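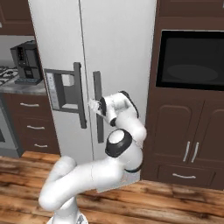 Let the kids have the simulator. That's my whole argument and I've been making it since May to anyone at the Olmedo club who stands still long enough.

Quick background. Our student team picked the kitchen track for the Cillance challenge this year. One arm, one fridge, open the door. Sounds like nothing. We have 24 students and 2 real arms, and before we moved to simulation most of those students spent the session watching somebody else type. Some of them never touched a joint value all spring. You can call that hands-on if you want, I call it a waiting line.

Now everyone gets a kitchen. Same big side-by-side fridge, same dark cabinets, same white arm standing on the plank floor. Gripper up by the right-hand handle and then it's your problem. Where do the fingers go. How far does the base need to be from the door so the door has room to swing. What does the elbow do while the wrist is busy. A long straight vertical bar is a friendly handle, and it still ate three weeks of work.

The complaint I hear from parents, and from one judge – it isn't real. Physics is wrong, friction is made up, nothing breaks. Fine. Some of that is true. A door in software will forgive you for things a real hinge won't, and I've seen a student get cocky over a score that meant very little. I'd take cocky over bored.

And the things breaking argument really gets me. One replacement wrist for our older arm was quoted at 3000 dollars. So what happens? Adults hover. Adults grab the controler. The kid learns to ask permission. In the simulator a twelve year old can drive the forearm straight into the fridge, reset, and do it again slower, and no one in the room even looks up.

I do think the Mellura league is wrong to go simulation only next season. Students should have to bring their code to a real door at the end, even a bad one, even just a cabinet off the curb screwed to a board. Put it in the rules. Make it worth a third of teh points.

But the bulk of the hours? Give them the software. We have 12 laptops, two kids on each, and it's loud in there now.

Pindik sign-ups are open untill the end of the month, bring a charger.

August 2023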